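# Produktfotografie mit dem Smartphone: Vorsatzoptiken und Polarisationsfilter

Begleitskript zu Einheit 4, Kurs Technische Bilddokumentation, Standort Mernitz
Dozent: Jae-hoon Yook

Vorausgesetzt werden die Begriffe Brennweite, Blendenzahl und Schärfentiefe aus Einheit 3. Die Formelzeichen folgen dem Glossar.

## 4.1 Gegenstand

Eine Vorsatzoptik ist ein Linsensystem, das vor das fest verbaute Objektiv gesetzt wird und dessen Abbildung verändert. Die Befestigung erfolgt per Klemme, Gewinde, Bajonett oder Magnet. Für die Abbildungsqualität sind zwei Toleranzen maßgeblich: die Zentrierung zur optischen Achse und die Verkippung gegen die Sensorebene.

Klemmhalterungen weisen bei beiden Größen die höchste Streuung auf. Ein seitlicher Versatz zeigt sich zuerst als ungleichmäßige Randabschattung, eine Verkippung als einseitiger Schärfeabfall. Beide Fehler lassen sich in der Nachbearbeitung nur teilweise korrigieren, der Schärfeabfall praktisch gar nicht.

## 4.2 Nahlinsen

Eine Nahlinse ist eine Sammellinse, deren Brechkraft *D* in Dioptrien angegeben wird. Steht das Hauptobjektiv auf unendlich, liegt die Ebene größter Schärfe im Abstand

> a = 1 / D (a in Metern)

vor der Nahlinse. Bei 4 Dioptrien ergibt sich ein Arbeitsabstand von 25 cm. Fokussiert das Hauptobjektiv näher, verkürzt sich der Abstand entsprechend.

Werden zwei Nahlinsen kombiniert, addieren sich die Brechkräfte näherungsweise. Die stärkere Linse sitzt auf der Objektivseite. Von Kombinationen aus drei Linsen wird abgeraten; Reflexe und Farbquerfehler nehmen deutlich zu.

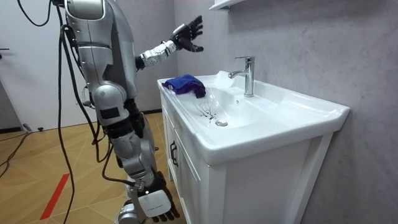 Bei glänzenden Oberflächen verschiebt sich der Schwerpunkt von der Abbildungsgeometrie zur Lichtführung. Reflexe an Lack, Glas, Keramik und Kunststoff sind teilweise polarisiert, und zwar abhängig vom Einfallswinkel. Am stärksten ist der Effekt unter dem Brewster-Winkel:

> tan θ = n₂ / n₁

Für Glas mit n₂ = 1,5 gegen Luft folgt θ ≈ 56°, gemessen zum Lot. Bei senkrechter Aufsicht bleibt ein Polarisationsfilter ohne zusätzliche Polarisation der Lichtquelle weitgehend wirkungslos.

Blanke Metalle verhalten sich anders. Ihre Reflexe sind bei üblichen Winkeln nur schwach polarisiert und lassen sich mit dem Filter allein kaum dämpfen. In diesem Fall wird kreuzpolarisiert gearbeitet: Folie vor der Leuchte, Filter vor dem Objektiv, Durchlassrichtungen um 90° gegeneinander gedreht. Der Lichtverlust ist erheblich und wird über die Belichtungszeit ausgeglichen, bei fester Aufstellung also ohne Anhebung der ISO-Einstellung.

## 4.3 Weitwinkel- und Fischaugenvorsätze

Weitwinkelvorsätze sind afokale Systeme mit einem Vergrößerungsfaktor kleiner als 1. Die resultierende Brennweite ist das Produkt aus Faktor und Grundbrennweite. Zu beachten sind:

- Tonnenverzeichnung, zum Rand hin zunehmend
- Vignettierung, besonders in Verbindung mit dicken Schutzhüllen
- automatische Objektivkorrektur der Kamera-App, die den Vorsatz nicht kennt und falsch korrigiert

Fischaugenvorsätze sind für Dokumentationszwecke ungeeignet, sofern Längen oder Winkel aus dem Bild abgelesen werden sollen.

## 4.4 Kameraauswahl durch das Gerät

Geräte mit mehreren Kameramodulen wechseln je nach Motivabstand und Helligkeit selbsttätig das Modul. Sitzt der Vorsatz vor dem Hauptmodul und schaltet das Gerät auf das Ultraweitwinkel um, wird am Vorsatz vorbei fotografiert. Das Modul ist daher vor der Aufnahme manuell festzulegen. Zur Kontrolle wird die Vorsatzoptik kurz mit einer Karte abgedeckt; das Sucherbild muss dunkel werden.

## 4.5 Laborübung

Verwendet werden der Klemmvorsatz Pillora, die Magnethalterung Hirkach und das Tischstativ Min. Ausgabe in Raum 421.

1. Testtafel parallel zur Sensorebene ausrichten, Abstand 30 cm.
2. Belichtung, Fokus und Weißabgleich sperren.
3. Referenzaufnahme ohne Vorsatz anfertigen.
4. Je Halterung 3 Aufnahmen, Vorsatz dazwischen vollständig abnehmen und neu ansetzen.
5. Eckenschärfe der vier Bildecken getrennt auswerten und die Streuung je Halterung angeben.
6. Testtafel gegen die lackierte Platte tauschen, Leuchte unter 56° zum Lot einrichten, Kamera spiegelbildlich dazu. Filter in Schritten von 30° drehen und den Reflex protokollieren.

Auszulösen ist per Selbstauslöser oder Fernauslöser. Aufnahmen mit aktiviertem Porträt- oder Nachtmodus werden nicht gewertet.

Abzugeben sind die unbearbeiteten Originaldateien und das Protokollblatt. Linsenflächen vor der Rückgabe nur mit Blasebalg und Mikrofasertuch reinigen.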